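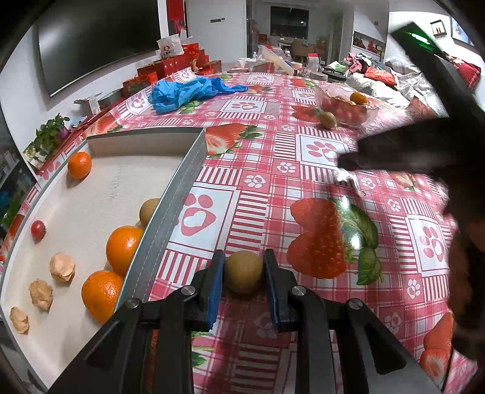
Mandarins in the tray, strawberries on the tablecloth.

Thirty-eight students signed up for the Clevulthorpe Language Teachers' story contest this year, and the woman who runs it is still beaming. "We had 30 chairs!" she says. "Kids were sitting on the radiator covers, and they were listening to each other in languages they don't even study."

She has taught Spanish at Clevulthorpe for most of her working life, and she took over the contest in July, when the last organizer moved away. The rules are simple enough: write a story in the language you're learning, keep it under 2 minutes, and tell it out loud with no notes. That final rule worried some parents (and a few teachers, she admits).

"I love that rule," she says. "A kid who forgets a word has to find a way around it. One of our finalists lost the word for 'ladder' and said 'the stairs you carry.' The judges wrote it down, they liked it so much."

This year's top prize went to a ninth grader's story in Italian about a lost suitcase. Second place was a ghost story in German, told almost in a whisper. Both winners get a year of Zelero, the reading program the school library uses, and their stories will go into the Virnitz newsletter with English versions alongside.

What surprised her most was the beginners' group. "They'd had maybe ten weeks of class. Ten weeks! And they stood up there in front of 70 people and told us about their dogs and their grandmothers."

Next year she wants to add a section for students who speak another language at home, and she has already asked the teachers at Hapeta to send a team. "They said yes before I finished the question," she says. "Now I have to find more chairs."

Teachers who would like to judge can leave their name at the school office.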